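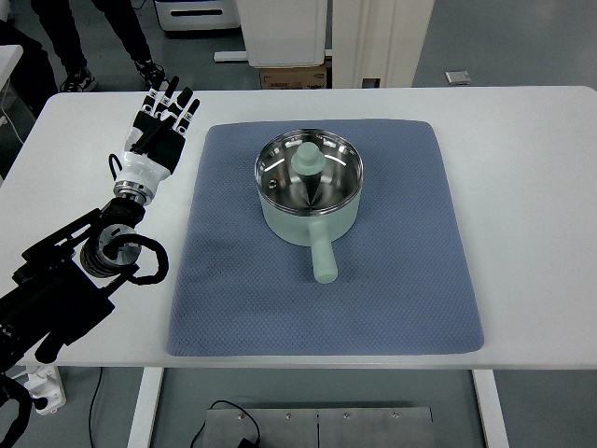
一人份晚饭与剩菜:Kirer 学生公寓做饭习惯调查
课程项目结题报告

一、选题经过

选题最初想做的是公寓垃圾分类,后来发现上一届已经有小组做过,数据也比较全,我们就把范围缩小到厨余,再从厨余缩小到剩菜。Kirer 公寓每层有一间公用厨房,住的大多是单人间学生,做饭的人不少,但一起做饭的很少。一个人买菜、一个人做、一个人吃,食材包装却多半是按一家人的量来卖的。我们想弄清楚多出来的那部分去了哪里。

开题时指导老师提醒,问卷里的“浪费”两个字会影响回答,大家看到这个词就会往少里填。所以正式问卷里没有出现“浪费”,全部改成了“没吃完的部分后来怎么处理”。本报告也尽量用“剩余”这个词,只在引用别人原话时保留“浪费”。

二、调查对象和方法

问卷通过公寓邮件列表发出,共发出 1,118 份,收回有效问卷 632 份。同一房间重复提交的只保留最后一次。没有填完做饭频率一栏的按无效处理,只漏填开放题的仍算有效。

问卷之后,我们从愿意留下联系方式的人里抽了 50 人做饮食记录。记录从十月开始,每人记两周,内容包括当天做了什么、用了哪些食材、剩了多少、剩下的怎么处理。剩余量没有要求称重,只分“没有剩”“剩一点”“剩一顿”“剩一顿以上”四档。试记阶段我们发过厨房秤,结果记录的人嫌麻烦,第三天开始就有人空着不填,后来改成分档,完整率明显好了。

最后是访谈,访谈对象 9 人,每人半小时左右,在公寓一楼活动室进行,经本人同意后录音,文中一律不写真名。访谈提纲见附录二。

分工方面,问卷设计和统计由 Balakrishnan Mathew 负责,饮食记录的发放、催交和录入由 Ramon 负责,访谈和报告撰写由其余组员完成。

三、问卷结果

做饭频率这一题,选“每周三到五次”的人最多,其次是“每周一到两次”,每天都做的比我们预想的少。不做饭的人里,选“没时间”的排第一,“厨房太挤”排第二。厨房拥挤集中在傍晚六点到七点半,这一点和公寓管理处张贴的高峰提示一致。

每次做几顿的量,选项之间差别比较大。过半的人回答通常只做一顿,但在后面“上一次做饭剩了多少”一题里,这部分人中又有不少选了“剩一顿”。也就是说他们打算做一顿,做出来是两顿。我们回头看了食材的填写情况,主要出在主食和汤菜上。米、面条、豆类下锅前后体积变化大,凭手感抓容易抓多。汤和炖菜是另一种情况,蔬菜一买就是一整把,切开以后又不想留半个,就全放进去了。

没吃完的部分怎么处理,选“放冰箱第二天吃”的占多数。不过问卷接着问了“放进冰箱的最后吃掉了吗”,选“全部吃掉”的就少了一截。公用冰箱每人只有一格,格子不带门,也没有标签,有人写“放进去就忘了”,有人写“找不到自己的那一盒”。

采购地点集中在两处。一处是公寓对面的 Groritov 超市,营业时间长,但蔬菜和肉大多是预包装。另一处是步行稍远的露天集市,可以论个买,只在上午开。时间表和上午的课冲突,是不去集市的主要原因。

四、饮食记录的结果

饮食记录和问卷大体一致,有两处不同值得单独写。

第一处是一周之内的变化。问卷只能问“通常”,看不出先后。记录里剩余最多的是每次采购后的第一顿和第二顿。刚买完菜的时候东西多,做得也多,到后几天反而比较克制,剩余很少,但这时又容易出现另一种情况:没来得及做的叶菜已经坏了,直接扔掉。这部分没有进过锅,严格说不算剩菜,我们在设计表格时没有给它留位置,是后来从备注栏里一条一条抄出来的。以后如果有人接着做,建议单独加一栏。

第二处是锅的大小。这一项本来不在计划内。Ramon 在录入时注意到,有人在备注里写“换了小锅”,之后几天的剩余档次都降了一档。我们随后给全部记录者补发了一条短问题,问平时用的锅能装多少。用公用大锅的人剩得更多一些,自己买了单柄小锅的人剩得少一些。需要说明的是,买小锅的人可能本来就更在意分量,人数也不够做进一步检验,所以这里只写看到的差别,不下因果结论。

公用厨房配的锅普遍偏大,管理处的说法是大锅耐用,也方便几个人一起用。实际情况是几个人一起用的时候很少。有一位记录者写得很具体:锅太大,水放少了面条泡不到,水放多了烧得慢,等水的时候又觉得只煮一把面不划算,于是多放一把。

五、访谈摘录

访谈里谈得最多的是“做一人份没有意思”。有四位受访者用了差不多的说法。他们并不缺时间,也会做,只是觉得洗切一遍只为一碗饭,不如多做一点。多做的那份原计划当第二天午饭,但第二天同学约去食堂,就又放一天。

也有人的做法相反。一位受访者每次只做一道菜,配前一晚留的米饭,食材写在手机备忘录里,买之前先看一遍。她说在家时家里人多,锅里从来不剩,到这里第一个月几乎每天倒东西,后来才慢慢调过来。问她最有用的改变是什么,她说是不再一次买一周的菜。

关于拼单做饭,我们问了每一位受访者愿不愿意和同层的人搭伙。愿意的占少数,顾虑集中在口味、忌口和洗碗。有人提到搭过一个学期,散伙是洗碗轮值的问题,和吃什么没有关系。另一位说可以接受一起买菜、分开做,一把葱两个人分,一颗白菜两个人分。这个想法我们觉得比较可行,写进了后面的建议。

冰箱的话题也反复出现。多数人不反对别人清理过期的东西,但希望清理前有提示。目前的做法是每月底统一清空没有写名字的盒子,时间不固定,有人刚做好放进去的汤也一起被清掉了。 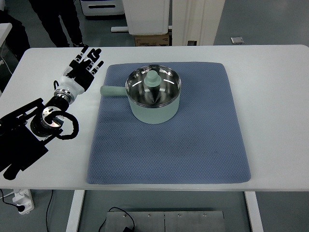 Kaja Raudsepp 看过初稿后提出,报告把剩余归到个人习惯上的篇幅偏多,对包装规格写得太少,如果超市里最小的一袋土豆就够一个人吃十天,那么再会计划的人也会剩,建议把采购那一段的分量加重,并且说明哪些结论只适用于住在公寓里的学生。

这条意见我们基本接受。修改时重新整理了问卷中与采购有关的开放题,把提到“包装太大”“没有小份”的回答单独归类,数量确实多于提到“自己没计划好”的回答。原稿里“学生缺乏计划性”一句已经删去。限定范围的说明放在第七节。

六、建议

根据以上结果,我们向公寓管理处提交了一份单页建议,内容如下。

公用厨房添置几只小号单柄锅,放在灶台旁边容易拿到的地方。现有大锅不必撤掉,周末仍有人用。

公用冰箱每一格贴上房间号,每层备一卷标签纸和一支笔,盒子上写名字和放入的月日。清理时间固定下来,提前在门上贴通知。

每层厨房设一块白板,写“我买了什么,可以分一半”。这一条来自访谈,成本很低,可以先在一层试。试行期间由本组负责擦写和记录,试完以后是否保留由住户自己决定。

在迎新材料里加一页一人份的参考用量,包括干面、生米、干豆各一顿多少。我们按饮食记录里“没有剩”的那些天整理了一张表,见附录三。表里的量是用公用厨房的马克杯量的,没有秤的人也能用。

管理处回复说标签和通知可以马上做,锅要等下一次采购预算。白板已经同意在三楼试行。另外我们还联系了 Groritov 超市,询问能否增加散装蔬菜,店里答复需要上报,到交稿时还没有下文。

七、不足之处

问卷是自愿填写的,平时不做饭的人填的意愿低,结果可能偏向做饭较多的人。饮食记录要坚持两周,能坚持下来的人本身就比较有条理,剩余情况可能好于一般水平。

四档分法省事,但各人理解不同。同样是半碗米饭,有人记“剩一点”,有人记“剩一顿”。我们在录入时没有改动原始填写,只对前后矛盾的地方打电话核对过。

调查时间只覆盖了秋季。访谈里有人提到夏天剩菜坏得快,冬天爱做炖菜,这两种情况我们都没有数据。

调查只在一处学生公寓进行,厨房是公用的,冰箱空间有限,附近的购物条件也比较特殊。有独立厨房的住户、和家人同住的学生不在范围内,本报告的结论不应直接用到他们身上。

锅的大小那一项是中途加的问题,回答者靠回忆填写,有几位填的是“中等”,无法换算,统计时没有计入。

八、过程中的几点记录

问卷第一版有二十多道题,试填时平均要十几分钟,我们删掉了营养和口味两组,剩下的五分钟左右能填完。删掉的题目里有一些我们自己很感兴趣,比如大家做的第一道菜是谁教的,后来放到了访谈里,作为开场的闲聊,效果不错,受访者说开以后后面的问题也答得长。

催交记录表是最花时间的工作。开始用邮件提醒,回复很少,后来改为晚上九点以后直接去各层厨房收,顺便聊几句,很多备注就是这样补上的。

统计部分出过一次错。合并两份表格时房间号的格式不一致,一部分记录对不上人,返工用了一个周末。之后我们统一了编号规则,原始表格另存一份,不再直接在上面修改。

参考资料中关于分量估计的方法借鉴了 Ramanauskas 的课程讲义,分档的说法按本公寓的情况作了调整。

附录一:问卷正式版
附录二:访谈提纲
附录三:一人份参考用量表(按马克杯计量)
附录四:三楼白板试行记录表(空白)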